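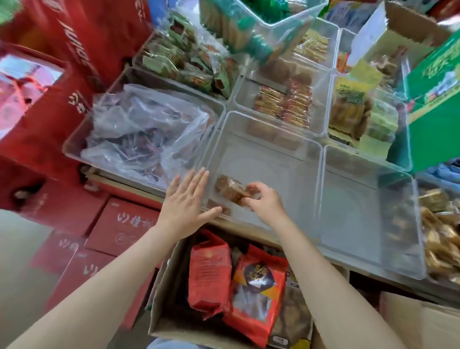
4. Filling and Refilling the Bins

Okay, so by now your Suminora rack is standing up straight and all the clear bins are sitting edge to edge with no wobble. (If there's a wobble, go back to section 3 and do the corner feet again. I know. I had to do mine twice.) This is the fun section! You get to put the snacks in.

I wrote this guide for people running a small loose-snack display, the kind where customers pick out their own individually wrapped pieces. I've kept one going in my own shop for a good while, and most of what follows is just what I do every morning before the door opens.

Before you start

You'll need:

Clean, dry hands
A dry microfiber cloth
Your cartons of stock, opened
The price cards for every bin you plan to fill
A spare tote for anything crushed or out of date

Work from the front of the rack if you can. Reaching in from the side means dragging your sleeve through the neighbors, and sleeves love to hook the little crimped ends of wrappers.

4.1 Emptying a bin

1. Pick one bin and stick with it until it's finished. I used to pull three at a time and then I'd forget which pastry came out of where.

2. Take out whatever is left and set it in the tote. Check right down in the front corners. Brown wrapped pieces especially like to hide there, and you'll think the bin is empty when it isn't.

3. Look at the date on every leftover piece. Anything still good goes back in later, on top of the new stock or in the front row. Anything past its date stays in the tote.

4. Wipe the inside walls with the dry cloth. Crumbs show up terribly in clear plastic.

CAUTION: Don't use glass cleaner or anything with alcohol in it on the bins. It leaves the walls cloudy over time, and the smell hangs around near the food. If a bin is sticky, lift it out, wash it with mild dish soap and lukewarm water, and let it dry all the way before it goes back.

4.2 Filling with wrapped pastries and cakes

5. Place pastries by hand, one piece at a time. Pinch the wrapper at the end, where there's some slack, and lower it in. Please don't tip the carton! A soft cake that drops even a few inches onto another one gets a dent, and then no one picks it.

6. Start along the back wall and come forward. Lay the first layer flat, seam side down, so the nice side of the wrapper faces up.

7. Add a second layer on top, turned the other way. Two layers is plenty for anything with filling. Three is fine for plain sponge.

8. Put your good leftovers in the front row so they sell first.

Note: A full bin of pastries looks wonderful and sells slowly from the bottom. I'd go half full and top up at lunch.

4.3 Filling with biscuits and wafers

These are the easy ones. Little biscuit packets are flat and all the same size, so they'll stand in rows like books.

9. Stand the packets on their long edge, printed side toward the customer. Push each row up snug to the one behind it.

10. Leave a finger's width at one end of each row. If you pack it completely tight, people yank, and the whole row comes up with the one they wanted.

11. Wafers go in rows too, but lay them flat if the rows keep falling over. They snap when they fall.

4.4 Filling with candy and small packets

12. For small wrapped candies you've got two choices. You can pour them in loose, or you can leave them in their big clear bag and set the whole bag in the bin. I go with the bag for the tiniest ones — it makes the changeover so much quicker, and you just roll the top down when you open up.

13. Snack packets with air in them can be piled at an angle. Don't bother with rows, they slide. Keep the pile below the top of the wall or it'll creep over into the next bin by the afternoon.

14. Mix your colors a bit. I like to keep green packs away from other green packs, or folks think it's all one flavor. (I don't always manage this. It depends what came in.)

4.5 Price cards

15. Slide the card into the Clutis clip and press until it clicks. The clip goes on the back wall of the bin, with the printed side facing the aisle.

16. Walk around to the customer's side and read every card from there. Bend your knees a little if you're tall.

CAUTION: If a card doesn't match what's in the bin, take it out until you have the right one. A missing price gets you a question. A wrong price gets you an argument at the register.

4.6 Topping up during the day

17. Any bin where you can see the floor plastic needs a top-up or a swap. Squeeze the last few pieces of a slow seller in with something similar at the same price, and use the free bin for something new.

18. Flatten and clear away empty cartons when you're done. Open flaps right by the rack catch on bags and strollers.

Last checked against my own rack on Jul 6, 2023. If you have the older Kwon bins with the rounded lip, the clips in 4.5 won't grip and you'll want the adapter strip from section 6.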